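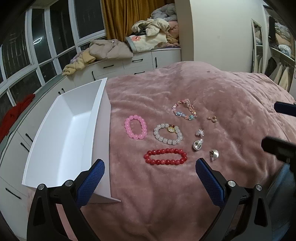

Pullero Bead Bracelets and Small Charms

Stretch bracelets and loose charms from the Pullero workshop, sold singly or as a mixed set. Beads are strung by hand, so spacing and shade vary a little from one piece to the next.

Bracelets

Pink Round – translucent pink round beads. The lightest of the range on the wrist.
White Cube – milky white cube beads with a gold-toned charm and a small red bead accent.
Red Round – glossy red beads. Sits flat and goes well with the White Cube.
Crystal Mix – faceted beads in clear, pink, peach and pale blue, including some shaped beads. It tends to twist when you put it down. Smooth it out with your fingers before you put it on.

Small pieces

Silver pendant with a rounded, scooped form and a bail for a chain. Silver shell pendant. Clear crystal flower earring. Small gold-and-pink piece. Chains are not included with the pendants. Earrings are sold as singles, so please order 2 if you want a pair.

Sizing

Measure your wrist with a strip of paper and add half an inch. The standard bracelet is 7 inches around the inside. A smaller size is available in all styles except Crystal Mix. If you are between sizes, take the larger one.

Care

Put bracelets on after lotion and perfume, and take them off before swimming or washing up. Roll them over the hand – do not pull from one side. Wipe beads with a soft dry cloth. Store each piece flat in a tray or pouch, with the pendants kept apart from the crystal beads, which can scratch plated metal.

Not suitable for children under 3. Small parts.

Orders and repairs

Orders placed before 11 in the morning go out the same day. Stock of the Red Round is low until April, when the next batch of about 700 beads is due.

If the cord breaks, send us the beads and we will restring them at cost. Kanchan Bisht handles repairs and can usually match a missing bead. Put your order number in the package. Pieces bought from other sellers can't be accepted for repair.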